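Home > News > Makers & Workshops

Sat 26 February
By the Gridby press desk

Print this page | E-mail this page

Gridby shared workshop opens its kitchen arm build to all members

The shared workshop Gridby announces that the Himamell build, a robot arm with a fingered hand for kitchen tasks, is now open to every member. Until now eight members worked on it in the evenings. All practice is made first in simulation, with the software Vidport, and the plans can be copied for use at home. 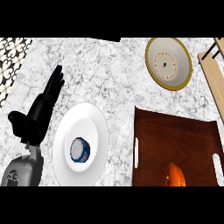
Himamell started in November with a simple wish: to let a home builder test a hand before paying for the motors. The control program is written in the workshop and has 3,922 lines. In the simulated kitchen the members can repeat one reach as many times as they want. The small round container with the dark blue rim, on the large white plate, is the first target, and the tray and the bowl are for later exercises.

Parts for the real arm will be ordered as a group from the supplier Shokri. The price of one set is 459 dollars, and members who print the covers by themselves pay 208 dollars less. Orders are accepted at the front desk of Gridby.

Beginners are welcome. A computer is available in the workshop for those who have none, and the build guide is free to download for members and visitors.

Print this page | E-mail this page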